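3.2 Serving toast with a bowl
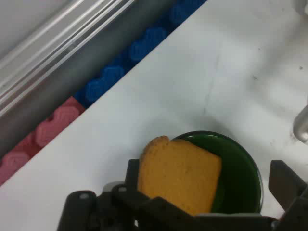
Popescu, Busska Institute of Food Habits, Grelham
2 comments · 5 shares
Search articles Search

Figure 2. Slice of toast and dark green bowl on a white tabletop.

In the October survey, 1,042 households in Grelham answered our questions about breakfast. More than 40 per cent of them serve toast together with a bowl, and we call this the bowl habit. The slice in Figure 2 is evenly browned, with a slightly darker crust, and its lower part is inside the bowl. We chose a deep bowl for this part of the study — a flat plate was used in Section 3.1. The depth of the bowl was not asked in the survey, so the two results should be compared with care.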